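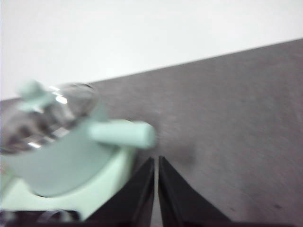 Slide 1: The pot, the lid and the arm in my back room

Good evening, everyone, and thank you for coming out. (Wait for the kettle to finish, it drowns out everything.) I'm Fadwa Kabbaj, and I've been building a robot arm at home, on and off, for rather longer than I told my family it would take.

Say a bit about the name. It's called Plilham, and I have long since stopped being embarrassed about talking to it.

Explain the job. I wanted one kitchen task and I wanted it done properly, so I chose a small green pot with a glass lid. Approach the pot, find the knob, take the lid off, put it down somewhere sensible. My grandmother could do it while telling you off about your shoes.

Mention the blur. The wrist camera smears whenever the arm moves quickly, and for months I tried to fix that in software. In March I gave in and slowed the last bit of the approach, and I do wish I'd done it sooner.

Slide 2: Fingers

The fingers are black, flat and tapered, and these are my second set. The first were square at the ends and kept knocking into the side handle on the way past. Pass the old pair round now - mind the corners, please, they're sharper than they look.

Talk about glass. It's lovely for cooks and a misery for cameras, all white glints and whatever happens to be underneath. I stopped asking the software to find the lid at all and had it look for the knob, a nice plain lump of pale green. If you take one thing home tonight, let it be that.

Slide 3: Holding on

Both fingers close on the knob from the sides, and the lid has to stay level. Squeeze too gently and it tips, squeeze too hard and the motors grumble and get warm. I ended up with a grip setting of 57 on my own home-made scale, which runs up to 1000, so you can tell how optimistic I was when I wrote it. Tell the story of the tea towel here if there's time.

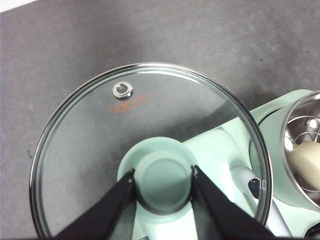 Uriel Carrasco asked at the practice run whether I shouldn't just put a suction cup on it and be done, and it's a fair question, so answer it before somebody else does. I did try one. It was fine on flat glass and hopeless on a curve, and I'd like the same hand to manage a spoon one day.

Finish with what's next: a softer lining for the fingers, then the spoon. Drawings are on the table by the door, do help yourselves.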